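Sulton students' sorting robot has yet to leave the screen

May 2024

A student robotics club in Sulton has entered a regional contest with a robot arm that sorts flat shapes on a table. The arm exists only in simulation, and the club has not yet said when it might work on a real one.

The five-member group calls its project Erow. Its entry form claims 1,921 completed runs since January, a large number that says less than it seems to. The club counts a run as completed when the program reaches its last step, whether or not the piece ended up in the right place. Asked for the share of pieces sorted correctly, team leader Asmaa Ghoneim said the figures were still being checked.

"We know people want one number," she said. "We would like to have it as well."

The task sounds simple. The program is given a short instruction naming a shape, and the arm has to find that piece among the others, pick it up and move it. Shapes and colours are mixed so that the software cannot lean on one or the other. Each attempt is limited to 30 seconds.

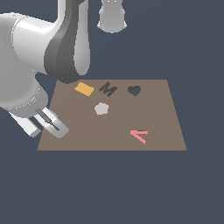

Will the club have a real arm ready for the final?
Probably only if a sponsor lends one, and the club has no written offer so far.

Baltel, a local electronics supplier, has given the students two computers and says it is "looking at" further help. The contest rules allow simulated entries in the first round but award extra marks for a live demonstration in the second, which puts Erow at a disadvantage against teams already working with hardware.

Stijn Kramer, who teaches engineering at the Abou Zeid technical college and is not involved in the contest, has doubts about how much will carry over. Thin pieces lying flat are awkward for a gripper to get hold of, he said, and simulated friction tends to be kinder than the real thing. "I'd want to see it fail on a proper table first. Then you learn what you've built."

Houda Mahrous, who wrote most of the control code, accepts some of that. She said the grasping settings had been changed twice this spring and that earlier results should not be compared with later ones. The entry form adds them together all the same.

The club plans to publish its code after the first round.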